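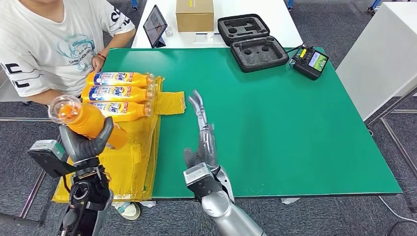 At the green table, with three Tide bottles.

Ticket 1106
Opened 06/11/2019 by Arben Lazarević
Product: Talitard meditation timer, group sits
Status: Open, waiting on member

Closing bell doesn't sound on the evening sit at the Dolwood centre. The opening bell is fine. The screen shows the session as finished but the group keeps sitting until someone checks a watch. Tablet is plugged in, volume at 98.

Hywel Rees: Is Do Not Disturb scheduled on the tablet? Please also send the app version and the length of the sit.

Arben: Version 7. Sit is 40 minutes, then walking meditation. Do Not Disturb is off. I turned it off in September when the interval bells were dropping out.
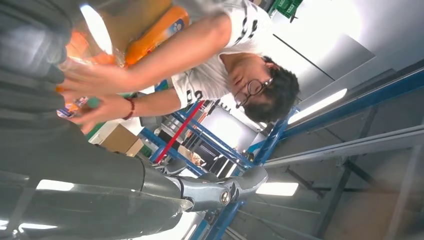 Does the bell fail on shorter sits as well?
Only on sits longer than half an hour. The ten-minute breathing practice rings properly at both ends.

Hywel: Thanks. Battery saver is probably closing the app in the background. Go to Settings, Apps, Talitard, Battery and choose Unrestricted. Restart the tablet and run a full sit with the screen locked.

Arben: Done. Closing bell rang on 3 test sits. Gebhard Auer's loving-kindness group has the room tomorrow and they use the recorded chant as the ending. Will that follow the same setting?

Hywel: It should, but the chant has to be downloaded to the tablet first. Leaving this open until you've tried it.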